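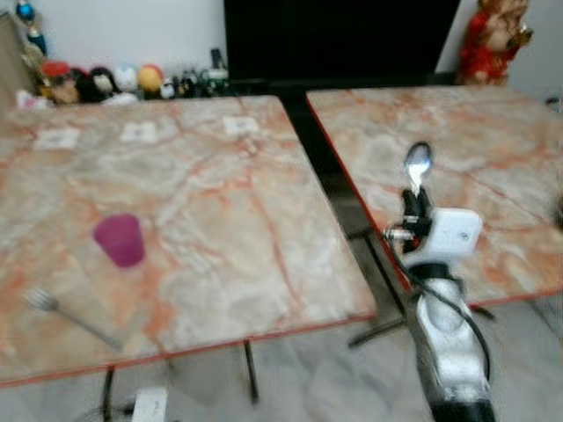
Spoon in the gripper, fork and cup on the neighbouring table.

Cutlery handling arm: safety and inspection checklist, with comments
Completed January 2025, Gornbridge site

1. Power and cables
Arm cable clear of the joints through full reach: YES
Floor cables out of the walking route: ACTION
Comment: There is a cable loop on the tiles by the table. Please get a cover over it before the next shift. I love this machine, but I don't want anyone tripping on its way past the forks.

2. Tables
Legs steady, no rocking: YES
Gap between tables narrow enough to keep hands out: ACTION
Comment: Push them together or pull them well apart. Ristdale keep theirs a full chair's width apart and it works nicely.

3. Stopping the arm
Stop button tested from both sides: YES
Everyone on shift has pressed it at least once: YES
Comment: People were shy of it in December. Now they press it without a second thought, and that's exactly what we want!

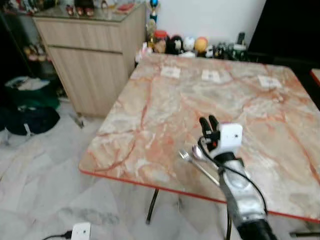
Catering Services, Sorting and Table Laying Team

4. Items on the table
Cutlery in reach, no knives in the tray: YES
Pieces lying apart before pick-up: NO
Comment: Fork and spoon were overlapping beside the gripper. Spread them out by hand with the arm stopped. The cards along the far edge can stay.

5. The people side
Shift plan changed to suit: YES
Hand and wrist complaints logged: YES
Comment: We handle 860 pieces at a lunch service, and the arm now takes 330 of them. That's a lot less bending and twisting over the trays. Two of us have moved across to the serving counter and are really enjoying talking to customers again (so am I, on my days there). The worry about hours came up at the team talk and it needs a proper written answer from Faldale. I have put it down as an open item.

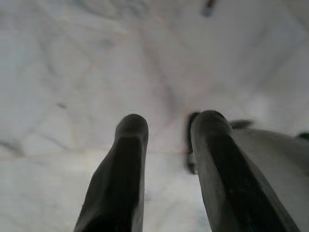
Training is where I'd like us to spend more time. The Kadrić course covers start-up and cleaning in 57 minutes, and it's a good course, but it goes very quickly over the fingers, and those are what we wipe and check every day. They're dark grey with blunt, rounded tips, so a bit of grime is easy to miss from standing height. Get down level with them and use the torch, on the inner faces too.

6. Gripper
Fingers wiped and checked by torch: YES
Housing free of cracks: YES
Spare set in the drawer: NO, on order

Open items: floor cable cover, table gap, spreading of cutlery, spare fingers, answer on hours.
Next check after 218 running hours, or sooner if anything sounds odd.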